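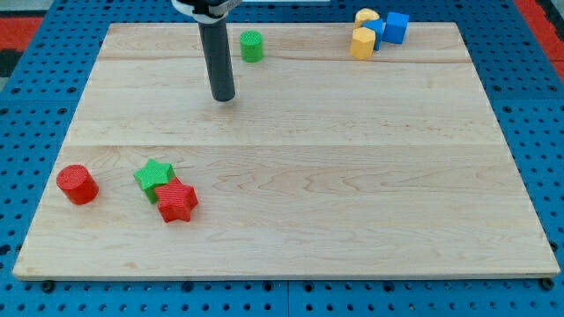

Maple work board on the blue pegboard base, with printed test blocks and the rod finger fitted.

Claston Bench Arm: Frequently Asked Questions
Last updated 16 June 2026

What is the Claston build?
A small tabletop arm for sorting and pushing light parts, put together in a shared workshop. The plans cover the base, the board, the finger and the control box. The arm itself is bought in.

Why pegboard under the work board?
The hole grid gives repeatable mounting points. If the arm has to come off the bench, it goes back in the same holes and the calibration usually needs only a quick check.

Does the work surface have to be maple?
No. Any flat, pale, glued-up board will do. Avoid gloss finishes — they throw highlights that the vision code reads as edges. Check for flatness with a straightedge before bolting down. A bow of more than 2 mm will cause missed contacts at the far side.

Why a single rod and no jaws?
Pushing needs one contact point and one calibration value. A rod with a slightly rounded tip slides along the side of a block without catching on print ridges. Jaws can be fitted later, but the tool offset must then be measured again.

Which block shapes should I print?
Cylinders, cubes, hexagonal prisms and five-pointed stars. Cylinders tip and roll, which makes them the hardest to push in a straight line. Stars tend to lock together when they touch. Use plain red, green, blue and yellow filament. Translucent filament is not supported.

The arm will not separate blocks that are touching. Is this a fault?
No. The Petkov planner treats a tight cluster as one object until a gap appears. Set the nudge count to 3 and let it work from the outside of the pile. Stacked or leaning blocks are not handled and must be laid flat by hand.

How often should I recalibrate?
Every 6 hours of running time, and after any change of finger.

What speed is safe?
Up to 3000 steps per second with the stock drivers. Above that the wrist overshoots and the tip can mark the wood.

Can I use the older Zirnen controller?
Yes, with the firmware released in November. Earlier versions drop the wrist limit on restart.

Where are the print files?
In the Plestumow folder on the workshop server, under "blocks". The finger drawing is in the same folder.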